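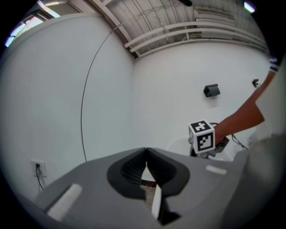 Bathroom safety checklist, Rolelura guest house, ground floor and upstairs. Filled in 08/02/2019 by Nizar Issa, comments mine unless marked. Most bathroom checklists assume a person with two free hands who is paying attention. I don't. The hand coming in from the right has a small white cube in its grip, and a hand that is holding something won't catch a grab bar in time. Please read the items below with that in mind, and don't tick a box because last year's sheet had it ticked.

1. Floor surface, dry. OK
Tile is sound. One corner near the upstairs door lifts if you step on it. Glue it.

2. Floor surface, wet. NOT OK
The Tufa non-slip coating was sold to us as lasting for years. I poured water on it and slid in rubber soles. The leaflet says to reapply "as needed", so I'd like to know who decides that.

3. Grab bars, pull test. OK downstairs, FAIL upstairs
Upstairs bar turns in its bracket. It was signed off in September. I doubt anyone put weight on it.
Comment, Letay Mamo: I did pull on it in September and it held. Screws may be going into plaster only.
Then it should not have passed. Take the bar down until it is fixed to something solid – a loose bar is worse than a bare wall.

4. Hot water at the basin. RECHECK
The mixing valve is labeled "anti-scald". A label is all I have to go on, as the thermometer's battery was dead. Left blank on purpose. Run the tap for over 30 seconds before reading it.

5. Outlets and cords. OK
Test button trips the outlet, reset works. Hair dryer cord reaches the basin, though. Shorter cord or move the hook.

6. Toilet: base, seat and lid. OK with remarks
Rock it side to side with both hands. Downstairs doesn't move. Upstairs seat shifts on its hinges and the bolts need tightening. I don't accept "it has always done that" as a finding.

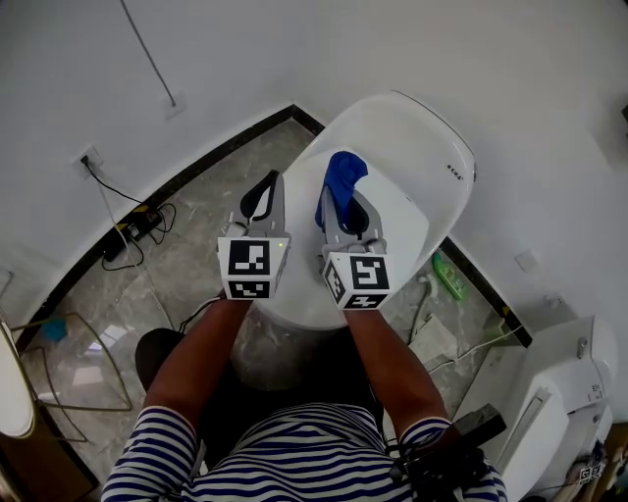

7. Cleaning products, storage. NOT OK
The acid descaler and the bleach are on the same shelf, with the bleach uncapped. Separate them and put both behind a latch. The Hema child latch on the cabinet opened with one finger, so find another brand or a better screw.

8. Cleaning products, labels. PARTLY
Spray bottle with no label under the upstairs basin. Lindsay Te Moana thinks it is diluted vinegar. Thinking so isn't a label. Poured out.

9. Ventilation. OK?
The fan makes plenty of noise. Held a square of tissue to the grille and it stuck, barely. Run it for 20 minutes after a shower and see if the mirror clears.

10. Door lock opens from outside. OK
Coin slot works on both. Tell the night staff, as Hiwot Feyisa hadn't been shown it.

11. Night light. FAIL
Motion sensor reacts when you are already at the basin. No use to anyone walking in from the hall.

12. Alarm cord. OK downstairs
Reaches the floor. Upstairs has none. The quote from Prernard was 200 per room plus fitting, and I'd want to hear it ring at the desk before paying.

Recheck items 2, 3, 4, 7 and 11 within 10 days. Áine Mac Mathúna has the key to the upstairs cabinet. Leave this sheet in the folder, including the parts that look bad.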